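Manipulation Study, Clutter Retrieval Task
Pre-Run Safety and Inspection Checklist, with Reviewer Comments
Site: Bunov Laboratory, Furnevon
Date of inspection: 20 Oct 2021
Record no. 2161

Section 1. Work area

1.1 Emergency stop within reach of the operator: PASS
1.2 Walkway clear on the operator side: PASS
1.3 Lighting even across the work area: COMMENT
Strong daylight reaches the station. The Mulora policy was trained under mixed light, and no shade is required by the protocol. Operators shall note the condition in the run log.

Section 2. Object set

2.1 Objects free of sharp edges and glass: PASS
2.2 Objects arranged without sorting, per protocol: PASS
Light tubular items may roll when touched. Items with trailing fibers call for a slow approach, as fibers can catch in finger openings.

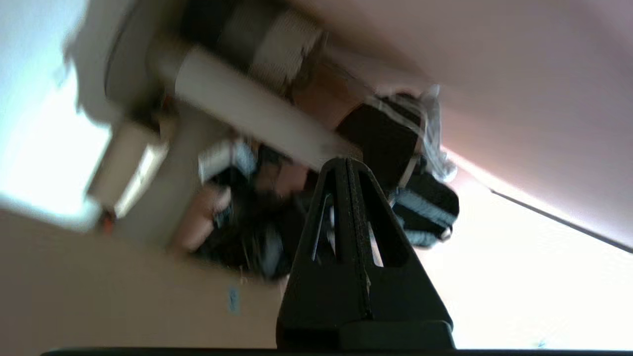 The speed limit for cluttered approaches remains at 60 mm per second. Wrist footage with heavy motion blur is to be kept in the data set and tagged. The Thakur method scores grasp success both with and without blurred frames, and removing them in advance would bias the comparison.

2.3 Approach speed limit confirmed in software: PASS

Section 3. Gripper and wrist

3.1 Finger tips meet evenly when closed: PASS
3.2 Finger surfaces clean: COMMENT
A tiny pale speck is present on the inner edge of one finger, with smaller flecks below it. Wipe both fingers before the first run and inspect again after every 2 runs.
3.3 Station label attached and legible: PASS
The label reads VLA-6 and agrees with the run log.
3.4 Cables clear of the arm's path: COMMENT
Hanging cables are to be tied back before motion is enabled. Recheck after any change to the station.
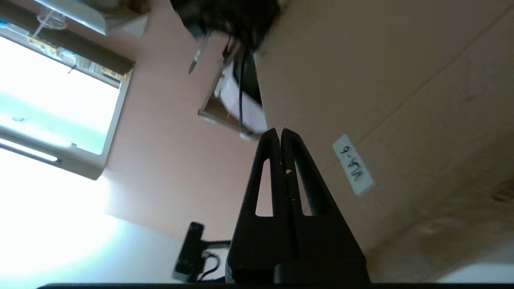
Section 4. Method conditions

4.1 Policy version unchanged since May: PASS
4.2 Trial count set to 900: PASS
4.3 Failed grasps recorded without operator correction: PASS
4.4 Stop events excluded from the success rate and listed separately: OPEN
The log template has no field for stop events. Add the field before results are reported.

Disposition: Approved to run once items 3.2 and 3.4 are closed. Item 4.4 may remain open during data collection.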